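I held off on the Kallard desk for ages because $329 felt like a lot for what is basically a top and legs. Then my old Flivby started wobbling every time I typed, and in October I caved.

Putting it together took me one evening, and I only swore at the cable tray (the screws are tiny and the holes don't quite line up!). Once it's up, though, it's solid. I lean on it, I stack books on it, I eat most of my lunches at it – sorry, keyboard – and it doesn't budge. At 51 inches wide it fits under my window with a bit of room for the lamp.

The finish is my favorite part. It's matte, so no glare in the afternoon, and coffee rings wipe off if I get to them the same day. My kitchen table is the same sort of color, so now the whole apartment kind of matches.
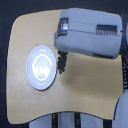

White plate, light tan tabletop, rounded corners. My kind of look.

Gripes: the drawer sticks, and Trosus took 3 emails to send me a missing foot. Still, I'd buy it again, maybe on sale. Four stars.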